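Wash the kit the same evening if you can. Mud that sits overnight in a bag gets harder to shift, and the smell settles into the shirts. These are the habits we use for the Clonby over-35s, who play in white and don't mind sliding.

## Before the wash

- Turn shirts and shorts inside out. Printed numbers crack when they rub against the drum.
- Let thick mud dry, then knock it off outdoors with a stiff brush. Wet mud only smears.
- Unroll the socks. A balled sock comes out with the mud still in the toe.
- Soak grass stains in cool water with a spoonful of detergent. Hot water can set them.

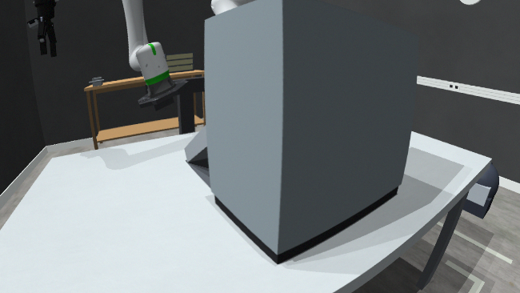 *Gray box-shaped appliance on a white table*

## Washing shirts

Use a cool cycle and half the detergent you think you need. Polyester holds on to soap, and leftover soap holds on to sweat. Skip fabric softener on anything stretchy. If the shirts still smell when they come out, soak them for an hour in a sink of cold water with a cup of white vinegar, rinse well and wash again. Never mix vinegar with bleach.

Hang shirts by the hem, out of direct sun. The dryer is fine for socks and towels, but it will lift the numbers off a shirt — we lost a goalkeeper's 1 that way before the Miramberg game in February.

## Boots

1. Bang the soles together outside and pick out what's left between the studs with an old butter knife.
2. Pull the insoles and laces. Wash the laces with the socks, in a mesh bag.
3. Wipe the uppers with a damp cloth. Don't hold leather boots under the faucet.
4. Stuff them with newspaper and change the paper after an hour, then again at bedtime.
5. Keep them away from radiators. Heat dries out the glue and the soles start to peel at the toe.
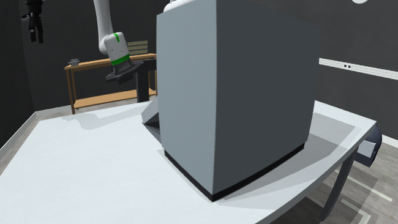
## Shin guards and gloves

Hand-wash shin guards in warm soapy water, rinse, and stand them on end to dry. Keeper gloves need lukewarm water and no wringing. Press the water out from the fingertips toward the wrist, and dry them flat with the palms not touching, or the latex can stick and tear.

## The bag

Empty it completely after every game, including the side pocket where the tape ends up. Leave it unzipped overnight. Once a month, wipe the lining with a cloth dampened in soapy water and let it dry upside down over a chair.

Nicanor Barrientos keeps 4 spare pairs of laces in a sandwich bag in the first aid box. White ones fit everybody's boots well enough to finish a half.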